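**Supermarket picnic** – the habit, common among long-stay travelers and expats, of buying a meal at a grocery store and eating it somewhere else instead of going to a restaurant. Bench, bus stop, hotel bed, seawall. Also called *shelf lunch* or, in the Tirero area, *comida de bolsa* (bag food).

## Definition

Usually cold. Usually no cooking. Bread, cheese, a tomato, fruit, yogurt, something in a can with a pull ring. A hot item from the store counter (roast chicken, empanadas) still counts for most people. Street food doesn't count, and neither does food brought from home, that's just a packed lunch.

Amparo Montoya, who kept a column on cheap living in Tirero for several years, put the dividing line at the checkout: if you paid at a register and sat down somewhere that wasn't meant for it, it's a supermarket picnic. Others are looser about the sitting down part.

## Origins

Hard to date. People have bought bread and eaten it outside for as long as there has been bread for sale. The modern form follows self-service stores – no counter clerk, no need to know the word for anything. For a traveler with weak Spanish or Portuguese that matters alot. Point, pick up, pay.

In Tirero the habit got noticeable when foreign retirees started renting by the month near the lakefront. Restaurants there priced for weekend visitors. The Arrieta grocery, two streets back, did not. By noon the low wall across from Arrieta was full of people with paper bags, and it still is in dry season.

## Reasons given

Money comes first. A plate lunch on the Tirero waterfront cost 90 in local currency when Montoya wrote her best known column; her bag from Arrieta came to 20. Other reasons turn up often:

- stomach trouble, wanting to see the label
- eating alone and not liking a table for one
- odd hours – kitchens closed between 3 p.m. and 7 p.m.
- diets that are a pain to explain to a waiter
- plain fondness for foreign supermarkets

The last one is bigger than it sounds. Rosângela Aguiar, a Brazilian translator who has written on expat food habits, calls the supermarket "the only museum I visit twice." She keeps her receipts.

## Typical contents

Varies by country, less than you would think. Aguiar asked 12 long-stay residents for their usual bag. Bread or tortillas in all of them. Avocado in most. Then it splits: the North Americans went for peanut butter and sliced cheese, the Brazilians for requeijão and crackers, and one man, Ismael Andrade, ate canned sardines with a plastic spoon every single day. He considered forks a luxury.

Drinks are mostly water or drinkable yogurt. Beer is left out where drinking in public is fined.

## Etiquette and secrecy

A fair number of people hide it. Friends invite them to lunch, they say they already ate, and then they walk to the store. Partly fear of looking cheap, partly not wanting to insult a town where a restaurant owner may also be your landlord. Montoya got letters about this. She told readers to eat out once a week and tip properly, and to stop worrying for the other six days.

Local rules where there are any: don't block a doorway, don't sit on church steps during mass, take the bag with you. In Tirero the guard at Arrieta will tolerate eating on the side ramp but not the front one. Reason unknown.

## Bins and loose goods

Small items sold loose are the heart of a good bag – rolls, limes, wrapped candy, single tea bags – and the open bin is how most small-town stores still sell them. Everyone reaches in. Regulars go for the middle, newcomers take what's nearest, and by evening what is left has drifted to the sides. The arm with KUKA lettering over the gray bin is at least at the right height for reaching in, though no Tirero shopper ever wore that much cable. Welington Bezerra, a former stock manager for the Naltau chain, wrote that loose bins lose money on paper and bring people through the door anyway. Naltau dropped them in its bigger stores and kept them in the smaller ones.

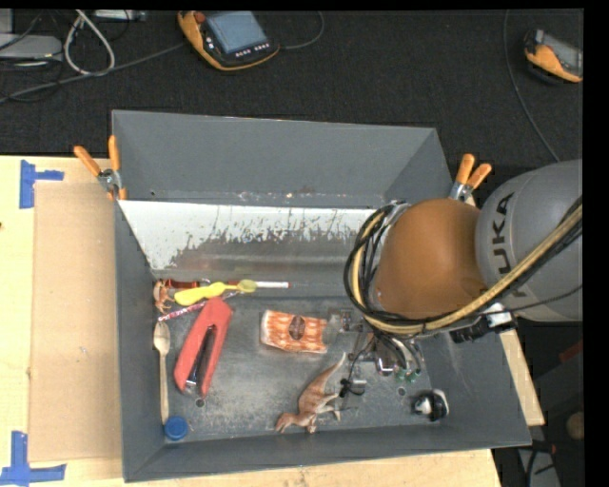 ## Criticism

Restaurant owners, mostly. Their complaint is that month-by-month renters push up housing costs and then spend nothing on the waterfront. Thaís Godoy, who ran a 2-table lunch place in Herkgate before moving it to Tirero, argued the oposite: bag eaters came in for coffee afterward, stayed an hour, and ordered cake.

There's also the trash. Plastic tubs and yogurt bottles along the wall, worst in April. The town added cans near Arrieta and the wall got cleaner, the beach less so.

## See also

- Packed lunch
- Market stall
- Eating alone
- Corner store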